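Gelwood Community Board > Council and Local News > Bakke Road bridge vote

gravelrash
So council voted to put off the Bakke Road bridge again, and the local news roundup gave it all of 42 seconds, wedged between the weather and the pie fundraiser. Did anyone sit through the meeting? I lasted until the second recess.

mudguard_pete
I stayed. It went past 11 pm. The motion was to defer until the Grendalex report is in, which was supposed to be in by May. The mover spoke for some time about prudence. We already paid for one engineering report, if anyone remembers it.

tansy
Remember it? I read it. All 171 pages. The bridge is fine for cars and not fine for the milk trucks, so the milk trucks go past my kitchen window instead. Good morning to them.

gravelrash
Was there any reason given for needing another one?

mudguard_pete
"Changed circumstances." The circumstance is that the bridge is older.

Flirari_Flats
Unpopular view, but I'd have voted to defer as well. If they pick the cheap repair and the province changes the load rating next year, we pay twice. The radio piece left that out completely and made it sound like they'd all gone home early.

tansy
With respect, Flirari Flats has its own bridge.

Flirari_Flats
It does, and we waited nine years for it, so I know the tune.

okra_winfrey
Couple of pics, then my two cents.

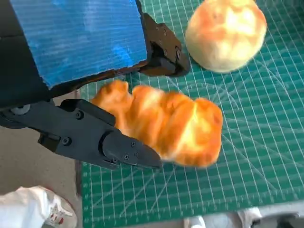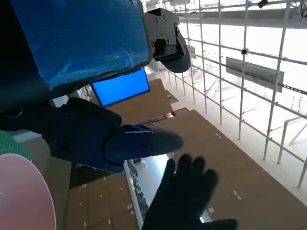 OK, two cents. I don't mind the deferral so much as the way we found out. The agenda said "Item 2, infrastructure matters". That could be a bridge or a bench. The petition had 700 signatures on it and they couldn't put the word bridge in the agenda?

mudguard_pete
The petition was "received for information". I believe that's the drawer under the kettle.

Flirari_Flats
Agree on the agenda wording, for what it's worth. Staff write those, though, so go easy on the councillors for that part.

gravelrash
Councillors approve the agenda at the start of every meeting. It's the one thing they never defer.

Flirari_Flats
Fair.

tansy
Does anyone know if the detour signs are staying up? The one at the feed store has fallen over and now directs traffic into the creek.

mudguard_pete
Roads department says call the office. Office says fill in the form. The form asks for the nearest bridge.

okra_winfrey
I'll stand it back up on my way to work. Someone else can do the form.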